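Flaltside Play Rooms
Table and Soft Toy Check, Room 2, February

Walls and corners: OK.

Table legs and locks: OK. One lock is stiff, so push it until it clicks.

Power cords: Tape down anything that crosses the walkway. Recheck at 12.

Metal bowls: OK. Run a finger along the rims for burrs. Fill below the rim. The yellow crumb mix was nearly at the top.

Plush toys, seams and eyes: OK. Tug each eye before it goes back out.

Plush toys, surface: ACTION. Crumbs in the fur. 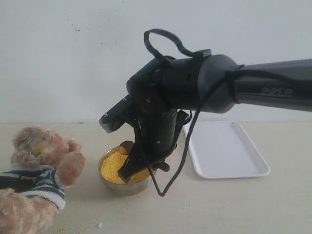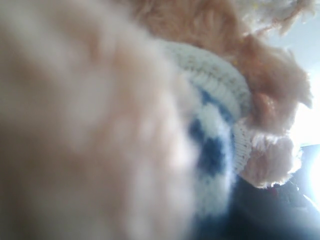
Brush against the pile first, then vacuum on low with the mesh cover on. Do not wet the fur until the crumbs are out, or they will set. Take off knitted clothing and shake it outside. Check the ribbed edges for pulled stitches.

Knitwear wash: 40 minutes, cool, in a net bag. Dry flat.

Floor: Sweep after every crumb session. Crumbs on the vinyl are a slip hazard.

Spare crumb mix: Lid on, top shelf. The Rikau tub has a cracked lid. Replacement ordered from Zetstead.

Signed: Espinoza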